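Sarico Starter hosting: three months in

Posted 1 Jul 2019 by Þórarinn Mogensen

I moved the Illcombe allotment society's website to Sarico's Starter plan after our old host, Biveck, put its prices up. It's a small WordPress site with a forum and far too many photos.

The transfer took one evening. Sarico's import tool copied the database without trouble but missed 1407 image files, so I moved those by FTP.

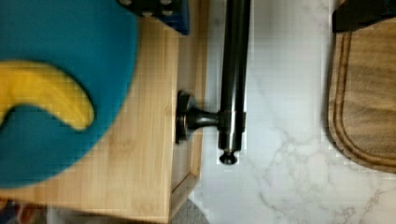
Speed is fine. Pages open a bit quicker than they did at Biveck, and the forum search no longer times out. There were 3 outages in 90 days, all at night and all short. Email works, though the spam filter is strict and you have to dig through the control panel to loosen it.

Support is by ticket only. Replies were polite and mostly useful, but slow at weekends. I also looked at Sutherland, who do have a phone line, but they charge extra for backups.
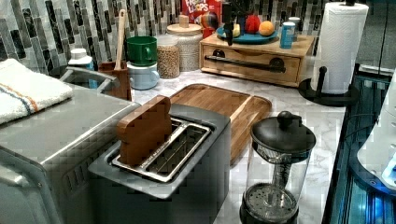
Toaster with a wooden block in the front slot.

I'll renew for a year. Check the renewal price before you sign up, as the first bill is discounted.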